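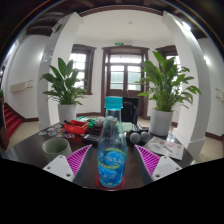 Bottle deposits should be charged per unit of material, and the flat deposit should be retired. Most schemes now in operation attach one fixed sum to every beverage container between a lower and an upper volume limit. The sum is easy to print and easy to refund. It is also a poor match for what the scheme is supposed to pay for.

Consider the costs. A return scheme spends money on collection points, transport, sorting and baling. Transport cost depends on volume before compaction and mass after it. Sorting cost depends on the number of items and on how many of them carry a sleeve, a pigment or a cap in a second polymer. Under a flat deposit none of these variables reaches the producer. A bottler who uses a heavy tinted bottle with a full-body sleeve hands the same amount over to the fund as one who uses a light clear bottle with a narrow label.

The town of Wurkton ran a flat deposit for two years before changing its rules last November. Its return hall handled 4,000 containers on a normal day. The operators kept a reject log, and the log is instructive reading. Full sleeves confused the optical sorter, which reads the outer surface and can't see the resin underneath. Small-format bottles jammed the feed. Both problems were known to the bottlers, and neither cost them anything.

The usual objection is complexity. Shoppers, it is said, will not accept a deposit that varies from one bottle to the next. I think this confuses two payments. The refund to the shopper can stay uniform. The variable part belongs in the producer fee, which the shopper never sees and which is settled by invoice anyway. Polura, the clearing software used in Wurkton, already stores the mass and resin code of each registered container. Adding a multiplier to the invoice is a modest change to a table.

A second objection is that small bottlers would suffer. Some would, in the first year. Esia, a regional spring water label, sells in the same bottle it has used since it opened, and new molds are expensive. A phase-in of 2 years would cover most of that, and a fee exemption for the first 50 pallets would cover the rest. Mamo, a larger firm, needs no such help and should not get it.

There is a fair argument that refill is better than any of this. For glass on short routes I agree. For light plastic sold far from the filling plant, the return trip and the wash line eat most of the gain - and the bottles will be sold in the meantime whether we approve or not. The fee should at least describe them accurately.

Related
Caps, tethers and the cost of small parts
What a reject log can tell you
Glass refill on short routes
Reading a resin code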